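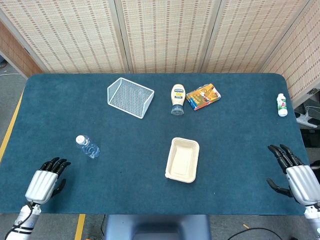 A felt-covered table with rounded corners.

The public reading room at Birkolthorpe reopened to visitors in November, following a period of closure for work on the roof and the heating. This entry records the changes for those who use the room regularly, and sets out my own view of them as a reader of long standing.

The room now offers 84 seats. The former long benches have been replaced by separate tables, and the aisles between them are wide enough for a wheelchair to turn. Lamps are fitted at each place and may be switched off by the reader. The large windows on the north side have been kept, together with their original shutters, which are closed at dusk.

The local history shelves have moved from the gallery to the ground floor. They hold 2160 volumes, and all but the parish registers may be taken down without a request slip. Registers must still be ordered at the desk before noon for use on the same afternoon. The map drawers remain upstairs. Readers who cannot manage the stairs may ask for a sheet to be brought down, although the largest estate maps are excluded from this service.

A new catalogue, known as Nollo, has taken the place of the card index. It is clear and quick to search by title. Searching by place is less satisfactory, as older spellings of village names are not yet linked to the modern ones. A reader looking for Jandiseck Farm, for instance, will miss the 259 letters entered under the tenant's surname. The cards have been retained in the corridor and I would advise consulting both.

Food is not permitted in the reading room. The Tatlı café, across the courtyard, serves soup, bread and a good semolina cake until 3 in the afternoon. Bags may be left in the lockers during lunch, and a place at a table will be held for one hour.

Opening hours are unchanged, which is a matter of some regret. Many people who work in the town cannot attend before the evening, and a single late opening each week would serve them well. I have written to the library in these terms and will publish the reply when it is received.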